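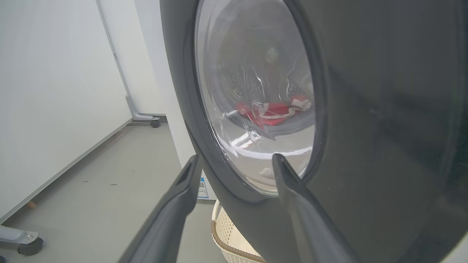

Chapter 7
Water in Cloth: How It Is Held and How It Is Removed

A piece of cloth taken from a wash bath carries far more water than it can keep, and the work of drying begins well before any heat is applied. Part of the water runs off under its own weight. A further part can be pressed, wrung, sucked or spun out. What is left has to be turned to vapour, and this last part is by a wide margin the most costly to remove. The usual household means of doing the middle part is the rotating drum, and its main features can be seen through the glass door of a front-loading machine: a curved wall of stainless steel, with rows of small round holes through it. The wall holds the cloth and the holes let the water go. Most of the methods described in this chapter, including those used on a factory scale, rest on the same division of duties between a surface that stops the solid and openings that pass the liquid.

The chapter deals with water only. The removal of soil, the action of detergents and the effect of heat on dyes were covered in Chapters 4 to 6, and the reader is assumed to know the terms introduced there. Wool is mentioned where it behaves differently from other fibres but is treated in full in Chapter 9.

7.1 Where the water is

Water in wet cloth is found in three places. It lies on the surface of the cloth as a film or as drops, it fills the spaces between yarns and between the fibres inside each yarn, and it enters the fibres themselves. These are referred to below as surface water, held water and bound water.

Surface water is loosely attached and drains within a few minutes if the cloth is hung. It is of little interest, except that the figures quoted for wet cloth depend a good deal on whether it was allowed to drain first. Published figures that do not state a draining time should be used with care.

Held water is kept in place by surface tension. The gaps between fibres act as very fine tubes, and the finer the tube the more strongly it holds the water in it. For a round tube the pressure needed to push the water out is given by

p = 2s cos a / r

where s is the surface tension, a is the angle at which the water meets the fibre and r is the radius of the tube. The gaps in real cloth are not round and vary in width along their length, so the equation cannot be used to find an exact pressure. It does show the direction of each effect. A tightly twisted yarn with fine gaps gives up its water less readily than a loose one of the same fibre. A rinse additive that lowers the surface tension makes the water easier to remove, and so does warm water, though the change with temperature is small over the range used in washing.

Bound water has passed into the fibre. Cotton, linen and viscose take up a good deal of it and swell as they do so. Polyester takes up almost none. No spinning speed in ordinary use will remove bound water, and for this reason two loads of the same dry mass may leave the same machine with very different amounts of water in them.

7.2 Measuring what remains

The quantity used throughout the chapter is the retained moisture, M, stated as a percentage of the dry mass:

M = 100 (w – d) / d

where w is the mass of the wet cloth and d is the mass of the same cloth when dry. Note that M may be greater than 100. A towel lifted straight from the bath commonly has a retained moisture well above that figure, and students meeting the quantity for the first time often take this for an error.

"Dry" must be defined. Two definitions are in use. Oven-dry mass is the mass reached when the cloth has been heated until it loses no more weight. Conditioned mass is the mass reached when the cloth has stood in air of a fixed temperature and humidity until it neither gains nor loses. Cotton in conditioned air still holds several per cent of water, so the two definitions give different values of M for the same wet cloth. Conditioned mass is used here unless otherwise stated.

Weighing should be done promptly. A wet sample left on an open balance loses water to the air, and the loss is quickest in thin cloth with a large area. Where several samples are to be compared, they should be kept in closed containers and weighed in the order in which they left the drum.

7.3 Worked comparison

Two loads, each with a dry mass of 2,184 g, are spun. The first is plain cotton, spun at a low speed, and leaves the drum with a retained moisture of 92 per cent. The second is a polyester fabric, spun at a high speed, and leaves with 31 per cent. The mass of water in each is found by rearranging the expression in 7.2.

Cotton load: 0.92 × 2,184 = 2,009 g
Polyester load: 0.31 × 2,184 = 677 g
Difference: 1,332 g

Taking the heat needed to evaporate water at moderate temperatures as 2.4 kJ per gram, the extra water in the cotton load requires 3.2 MJ, or 0.89 kWh. This is the least that could be supplied by direct heating. A real dryer of the vented type uses more, as it also has to warm the cloth, the drum and the air, and much of the warm air is then discarded. Dryers that recover heat from the outgoing air are considered in 7.8.

The comparison mixes two causes, the fibre and the speed, and it is left as an exercise for the reader to decide what further tests would be needed to separate them.

7.4 The effect of speed

Cloth carried round in a drum is pressed against the wall. The strength of the effect is usually given as a multiple of gravity:

G = (omega squared × R) / g

where omega is the rate of turning in radians per second, R is the inner radius of the drum and g is 9.81 m/s². For a drum of radius 0.25 m turning at 600 revolutions per minute, G is close to 100. At 1,200 revolutions per minute it is close to 400. Doubling the speed multiplies the effect by four, while doubling the radius at the same speed only doubles it.

The gain in water removed is much smaller than the gain in G. The wide gaps between yarns empty first, at low speed. Each further increase reaches only gaps that are finer than the last, and these hold less water. A graph of retained moisture against speed therefore falls steeply, then flattens towards a level set by the bound water and by the finest gaps. Beyond this region extra speed mostly adds noise, wear and creasing.

Time follows a similar pattern. Water near the wall has a short path to the nearest hole, and water on the inner side of the load has to pass through all the cloth outside it. A thick, tightly packed layer drains slowly – in some cases so slowly that a longer spin does more good than a faster one.

7.5 Openings in the wall

The size and spacing of the openings are a compromise. Large holes pass water freely but allow cloth to be forced into them, which marks soft fabrics and can pull threads. Small holes are gentler but block more easily with lint and with deposits from hard water. The total open area also matters to the strength of the drum, as every hole removes metal from a wall that has to resist a heavy outward load.

Three works machines are used as cases in the second half of the chapter. The Treltex extractor has a vertical axis and a removable inner basket, and is loaded by hoist. The Niskanen unit turns about a horizontal axis and both washes and spins, in the manner of a household machine but at a larger scale. The Ballero press does not spin at all: the cloth is squeezed under a flexible membrane, and the water leaves through a slotted floor. Drawings of all three are given in Appendix C, with the makers' stated values of retained moisture for cotton sheeting. These values were obtained by different methods and should not be compared directly until they have been corrected as set out in 7.9.

7.6 Uneven loads

A load that is not spread evenly around the drum shifts the centre of mass away from the axis. The resulting force turns with the drum and rises with the square of the speed, in the same way as G. A small uneven mass that is harmless during tumbling can produce a force of several hundred newtons during a full spin. Machines deal with this by hanging the drum assembly on springs and dampers, by adding fixed weight to it, and by turning the drum at a moderate speed before the spin so that the cloth has a chance to spread. If the imbalance is still too large, the control system either repeats the spreading stage or limits the final speed. In the second case the cloth comes out wetter than the selected speed would suggest. Any test in which the actual speed was not recorded is open to this fault.

Related sections
Chapter 6: Heat, Dyes and Finishes
Chapter 8: Drying in Moving Air
Chapter 9: Wool and Other Animal Fibres
Appendix C: Drawings of Works Machines
Practical sheet: Finding the conditioned mass of a towel

Reader comments (3)

millroom_tech – Wednesday
In 7.4 it would help to say that R should be taken to the middle of the cloth layer when the load is thick. Using the wall radius gives a value of G that is a little high for most of the load.

second year textiles
Is the 2.4 kJ per gram in 7.3 meant to include heating the water up first? I get a larger answer if I start from cold.

hardwater
On the second question, no, it covers evaporation only. Heating the water comes in with the dryer balance in 7.8. Appendix C is missing the Ballero floor drawing in my download.

Cinodon Open Textbooks | Contact the editors | Copyright Cinodon, all rights reserved | Back to top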